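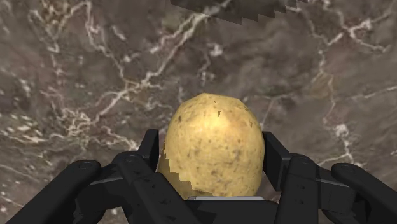 Ticket history: simulated grasp cell, wrist view

Thu 12 July
By the Undura Simulation Support Desk

Status: Open, pending client confirmation
Site: Zasow produce handling programme
Component: two-sided gripper model, produce asset library (supplied by Trelodar)

Reported fault
The client advises that the simulated cell releases the potato during the lift phase of the standard pick routine. The fault was first noted after the October asset library was restored to the cell. The client also reports stepped edges on the potato, most noticeable low on the left side, and asks whether the two matters are connected.

Initial assessment
The wrist view attached to this ticket was reviewed. The potato is held upright between the two finger pads, with its underside at the light grey strip along the palm. The pads bear on the left and right flanks as the routine intends. The stair-stepped outline on the lower left was confirmed. A dark shape with a similar jagged border enters at the top of the view and has been recorded as a separate item.

Work carried out
1. The cell was restarted with the default marble surface and the routine run at the client's settings. The fault was reproduced on the second lift.
2. Contact logging was enabled on both finger pads. The left pad reported intermittent contact throughout the close phase. The right pad reported steady contact.
3. The collision mesh for the potato was compared with the visual mesh. The collision mesh was found to be an earlier version, narrower on the left side than the asset now displayed.
4. The collision mesh was regenerated from the current asset and the contact solver limit raised to 2000 iterations. The cell configuration was saved under a new revision.
5. The lift was repeated 10 times. The potato was retained on each occasion.

Findings
The release is attributed to the mismatched collision mesh. The stepped outline is a rendering matter and was still present after step 4 — it has no bearing on grip force or contact. It has been referred to Trelodar together with the shape at the top of the view.

Action required from client
Please load the new revision, clear the local asset cache and run the pick routine 3 times with contact logging enabled. Logs should be attached to this ticket. Finger pad friction values should not be altered until the logs have been reviewed.

Related items
Antoniadis gripper profile: no change required. Linkage limits and palm offset were checked against the profile and are within tolerance.
Rendering referral: awaiting response from Trelodar.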